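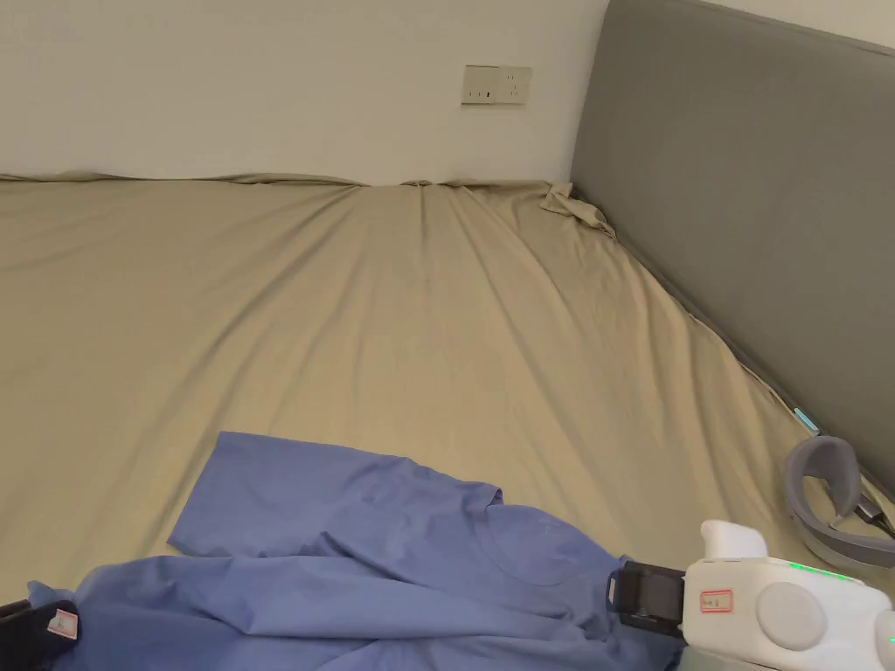 **saltmarsh_hr** replied:

Splitting the field is the right move, but do it before the import. We left the single "Full name" column in Trisska until after go-live and spent most of June correcting it by hand. Every downstream report had already been built on that column, including the ones no one admitted to owning.

---

**fieldset** wrote:

Understood. For people joining at this point, the set-up is as follows. We have 3163 staff records moving from a spreadsheet and an old payroll database into Trisska. The current data has one name per person, taken from whatever document was shown at recruitment. A number of staff use a different name at work. Some are trans, some go by a middle name, some have a married name they only use at home, some have a name that was shortened by a previous HR officer without asking.

I want two fields: "Name used" (mandatory, edited by the employee, no evidence required) and "Name for payroll and pension" (restricted to payroll). Everything visible to colleagues should read from the first. Email, door pass, rota, directory, the lot.

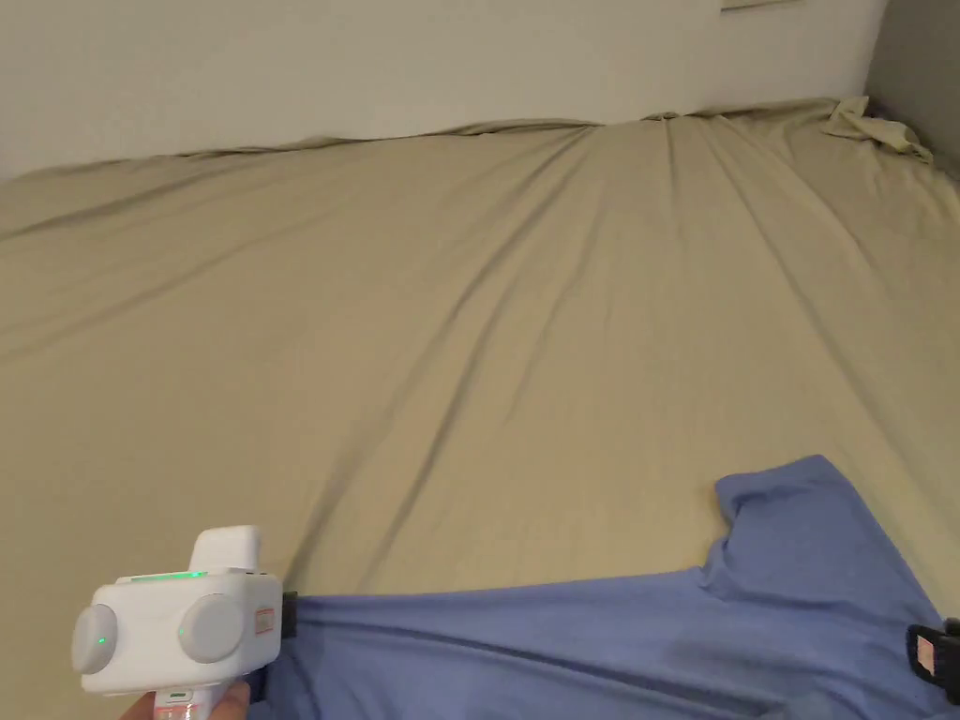
The open question is the directory sync. We run Ovuren for that, and out of the box it maps display name to the payroll name. I can change the mapping but not the audit log, and the audit log shows the old value next to the new one to anyone with a manager login.

---

**quillback** wrote:

Then the audit log is your real problem and the field names are secondary. A manager who opens the log sees "display name changed from X to Y" with a date. For a trans employee you have just disclosed their former name to a person who had no need of it.

Raise it with Ovuren as a data protection fault, in writing. If you call it a feature request it goes to the bottom of the pile.

---

**saltmarsh_hr** wrote:

We got round it by not editing the record. Old directory entry closed, new one created with the correct name, mailbox moved across. The log for the new entry starts clean.

---

**quillback** wrote:

And the closed entry? Ours stayed searchable until the retention job ran. Worse, autocomplete in the mail client kept offering the old address to anyone who had ever written to it. That cache sits on each person's machine, so closing the entry does nothing for it.

---

**saltmarsh_hr** wrote:

Fair. We hid the closed entry from search the same day. The autocomplete cache we cleared centrally, overnight, for everybody. It annoyed people for a morning.

---

**oatmeal_dpo** wrote:

I disagree with part of the first post. "No evidence required" is fine for the name used. I would not make it free editing with no check at all. We had two people in the same team pick the same display name within a month and the rota software merged them. One worked a shift that belonged to the other. A light check for duplicates is a technical control and doesn't need to involve asking anyone why.

---

**fieldset** wrote:

Agreed, if the check is automatic. What I want to avoid is a queue where someone in HR approves or declines a name. That was the old process and people simply didn't use it.

---

**oatmeal_dpo** wrote:

Automatic is fine. Match on staff number everywhere and the duplicate problem goes away anyway. Never join tables on name.

---

**kerb_and_line** wrote:

Small thing, check your field lengths. The Trisska name field takes 80 characters. Our door pass printer takes 20. Anything longer was cut with no warning, and the people affected were nearly all staff with double surnames or names from naming systems the printer firm hadn't thought of. We ended up printing the first part only and letting staff choose what the first part was.

Also check accents. Ours came out as question marks on the pass and correctly everywhere else.

---

**fieldset** wrote:

Thanks, I hadn't looked at the printer. Adding to the test plan.

---

**neap** wrote:

Is anyone going to mention pronouns? Trisska has a field for them.

---

**quillback** wrote:

Optional, blank by default, and hidden when blank. Don't show "not stated". I have seen a directory where most entries said "not stated" and it read like a reprimand.

---

**neap** wrote:

We had it mandatory with "prefer not to say" in the list. I thought that worked well enough. At least people saw the question.

---

**quillback** wrote:

I'd still argue against. A mandatory field makes someone who is not out at work either state something untrue or pick an option that marks them. Show the question once at joining, let them skip it, and put it on the profile page for later.

---

**neap** wrote:

All right, I can see that for joiners. I don't think a skipped question gets revisited much, though. Ours had a yearly "check your details" prompt and that was when most of the changes came in.

---

**saltmarsh_hr** wrote:

The yearly prompt is good. Put the name field on it as well.

---

**kerb_and_line** wrote:

Does the Thibodeau template cover any of this? Cinent sent it to us as part of their migration pack and I only skimmed the section on names.

---

**oatmeal_dpo** wrote:

It covers the two fields and access roles. Nothing on logs or old documents. Scanned letters are the part I'd worry about. File names often contain the person's name, and they show up in search even where the file itself is locked.

---

**fieldset** wrote:

Ours do exactly that. Surname_initial_doctype. I will rename on staff number during the import and run a test batch of 2000 files first to see what breaks. The Ovuren ticket went in this afternoon, worded as a data protection fault. I'll post the reply when I get one.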